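Minutes of the General Meeting, Skulside Costume and Dressing Group
July 14, 2019
6 min read
4 comments

Held in the upstairs room. The meeting opened at 2 p.m. with the chair of the group presiding. 23 members were present. Apologies were received from 5 others and are recorded in the attendance book.

1. Minutes of the last meeting

The minutes of the May meeting were read. One correction was made: the wig order was placed with Wammont, not with Ondton. With that change the minutes were approved.

2. Matters arising

The mirror for the small changing room has been hung. It is a little low for taller members, and it was agreed to leave it where it is for now and raise it when the wall is next painted.

The missing hat boxes from the spring show have not been found. Members were asked to look at home again, including in car trunks.

The key to the side cupboard has been copied. One copy stays on the hook by the kettle and the other is held with the group papers.

3. Money

The balance stands at $1,242. The largest payment since May was for wig caps, pins and netting. The invoice for the repair of the garment rail has not arrived. Subscriptions are due at the end of the month, and members who pay in cash were asked to put their name on the envelope.

It was asked whether the group could afford a second steamer. After discussion it was agreed to wait until the rail invoice has been paid and bring the question back to the next meeting.

4. Costume store

The winter coats have been moved to the back of the store and the summer dresses brought forward. Some of the dresses need new hooks, and a box of assorted hooks has been left on the shelf for anyone with an evening to spare. The gloves have been sorted into pairs. The odd ones are in a paper bag and will be kept until the fall in case the others come back.

A member reported a musty smell near the outside wall. The boxes there were lifted out and looked at, and no damp was found on the cardboard. The boxes will be kept away from the wall for the summer. The door of the store should be left open during sessions.

5. The Matei loan

Matei has asked to borrow wigs and hairpieces for a school production. Members were in favor. There was some discussion about the state in which the last loan came back, with two of the longer wigs badly knotted and one put away with pins in it. It was agreed that:

- each wig goes out with a written card saying how it should be combed and stored
- the borrower signs for combs and pins separately
- wigs are checked on return before the deposit is given back

The wording of the card was left to the members who look after the wigs. They asked that it fit on one side.

6. Combs, brushes and small baskets

This item was held over from May. The combs have been kept loose in the bottom drawer with the brushes, clips and hair ties, and members have complained of broken teeth and of not finding a comb when one is wanted. It was proposed that combs be taken out of the drawer and kept in small baskets on the dressing tables, one basket to a table.

Points raised:

A basket with a handle can be carried from table to table and lifted off when the table is wiped. An open mesh is easier to rinse than a solid tub, and hair can be seen in it and picked out. Against this, one member felt that a light basket would tip over with a long tail comb in it. Another asked for a cloth in the bottom, but this was not supported.

It was agreed that only combs go in the baskets. Brushes stay in the drawer, and clips and ties go in the tin. Any comb with missing teeth is to be thrown away and written on the shopping list.

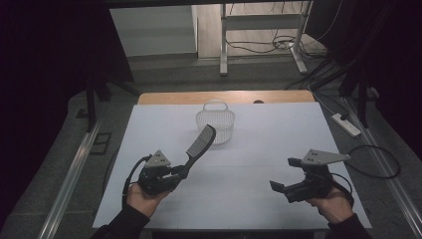 Item 6: black comb held in the jaws of a gripper, and small white mesh basket with handle on the white tabletop.

The proposal was put to a vote and carried, with 4 against. Baskets will be bought from Ondton if the price is the same as last year. Members are welcome to bring one from home.

Combs are to be washed in warm soapy water at the end of each session and left to dry on a towel before going back in the basket. A notice will be put up above the sink.

7. Table tops

White boards will continue to be used over the wooden tables for wig work, as pins show up better on them. Members were reminded to wipe the boards with a damp cloth only. The spray cleaner left a sticky film last time and has been taken away.

8. Any other business

The window at the end of the upstairs room does not close fully. This will be reported to the building office.

A request was made for sessions to start half an hour earlier in the fall. Opinion was divided and members will be asked again once the fall program is known.

The meeting closed at 3:40 p.m. The date of the next meeting will be posted on the board by the stairs.

12 shares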